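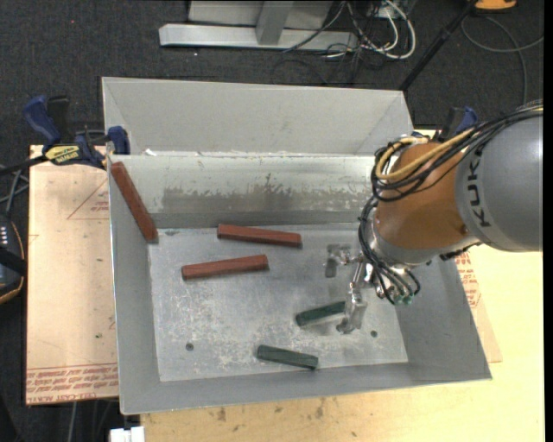 Quelle pente de paroi faut-il choisir pour un bac en tôle destiné à des barres courtes livrées en vrac ?

Une pente franche, avec des parois évasées vers le haut sur les quatre côtés : les barres redescendent vers le fond au lieu de rester debout contre la tôle, et la main comme l'outil gardent du dégagement près des bords.

Bac à fond plat Grelard, parois évasées : test en atelier
Rubrique Stockage et manutention
Mis en ligne le 4 mars 2018

Le bac Grelard est un contenant rectangulaire en tôle, ouvert sur le dessus, vendu nu, sans pieds ni couvercle. Nous l'avons utilisé pour des barres à pans, débitées court, en attente de reprise. Il remplaçait un bac plastique à parois droites Vulel, dont le fond s'était creusé sous la charge. L'exemplaire testé a été acheté au tarif catalogue, soit 381 euros hors taxes, port non compris.

Construction

Tôle brute, plis nets, arêtes supérieures ébavurées. Un léger accroc subsistait à la livraison dans un angle, repris à la lime douce en quelques minutes. Les parois forment avec le fond un angle ouvert qui laisse une zone de chute plus large que la zone de repos. Le fond est plat et percé de deux trous ronds. La notice n'en dit rien. Nous y avons passé deux vis à tête basse lors d'un premier montage, puis nous les avons retirées : le bac tient par son poids dès qu'il est posé sur un tapis caoutchouc.

La géométrie n'est pas exempte de défauts. Dans les angles, deux parois inclinées se rejoignent et forment un creux où une barre peut s'appuyer en diagonale, une extrémité au fond et l'autre près du rebord. Le cas se voit sur la photo avec une barre brun-rouge. Ce n'est pas bloquant pour une reprise à la main. Pour un repérage automatique de la position, c'est la configuration la plus pénible, et un congé plus généreux dans les angles aurait réduit le problème.

État de surface

Le fond se marque vite. Rayures, traînées pâles et zones troubles apparaissent dès les premiers chargements et ne s'effacent pas au chiffon. Un bac destiné à l'alimentation d'un poste supporte ce genre d'usure, mais l'acheteur qui attend une surface uniforme devra prévoir un revêtement. Les parois souffrent moins que le fond. De petits éclats brillants se logent en revanche le long de la jonction avec le panneau arrière. Ils partent mal au pinceau, mieux à l'aspirateur avec un suceur plat.

La tôle nue renvoie la lumière de manière inégale. Sous un tube placé dans l'axe, la paroi du fond devient nettement plus claire que le reste et gêne la lecture des contours. Nous avons décalé l'éclairage de 20 degrés et ajouté un diffuseur Palumbo. Le reflet ne disparaît pas, il se déplace vers une zone sans intérêt.

Contraste avec les pièces

Les barres brun-rouge se détachent bien du gris argenté. Les vert foncé aussi, un peu moins près de la paroi avant quand l'éclairage baisse. Une peinture grise mate aurait stabilisé le fond visuel sans pénaliser l'une ou l'autre teinte. Grelard propose cette finition en option, avec un délai annoncé jusqu'en juin au moment de notre commande.

Chargement et bruit

Le point faible est acoustique. Une barre lâchée à mi-hauteur fait résonner toute la caisse. Mesure prise au poste voisin avec un sonomètre ordinaire : 74 dB en crête, tapis caoutchouc en place. Sans tapis, l'écart à l'oreille est net, mais la mesure n'a pas été refaite dans les mêmes conditions et nous ne la publions pas. Une feuille amortissante collée sous le fond est à envisager pour tout usage répété.

Le fond plat a un avantage simple : une barre à pans s'y pose sur une face et n'y roule pratiquement pas. Avec des ronds lisses, le résultat serait différent. En faible remplissage, les pièces restent écartées et se saisissent sans les déplacer. En fort remplissage, elles se croisent, et l'évasement des parois n'y change rien.

Comparaison rapide

Visotside, modèle à parois droites : moins cher, plus compact au sol, meilleur volume utile pour le même encombrement. Les barres y restent volontiers plaquées contre la tôle, et la reprise le long des bords oblige à approcher l'outil presque verticalement.

Vulel, modèle plastique : silencieux, léger, facile à laver. Fond déformé après environ 12 mois d'usage chez nous, avec des pièces qui glissent toutes vers le centre.

Grelard, modèle testé : lourd, bruyant, stable, accès correct sur tout le pourtour. Le fond est resté plan sur la durée du test.

Points à vérifier avant commande

Cotes au fond et non au rebord. Le catalogue donne les dimensions hors tout, et l'évasement fait perdre une longueur sensible en bas. Une barre qui passe au rebord peut rester en travers.
Diamètre des trous, non coté sur le plan fourni.
Finition : brute par défaut, peinture mate en option.
Absence de poignées. Déplacement à deux, ou au transpalette sur palette réduite.

Avis

Bac adapté à une alimentation en vrac de barres courtes, à condition de traiter le bruit et l'éclairage. Prix élevé pour de la tôle pliée sans finition. La version peinte nous paraît le meilleur choix malgré le délai. Pour du stockage passif, le Visotside suffit.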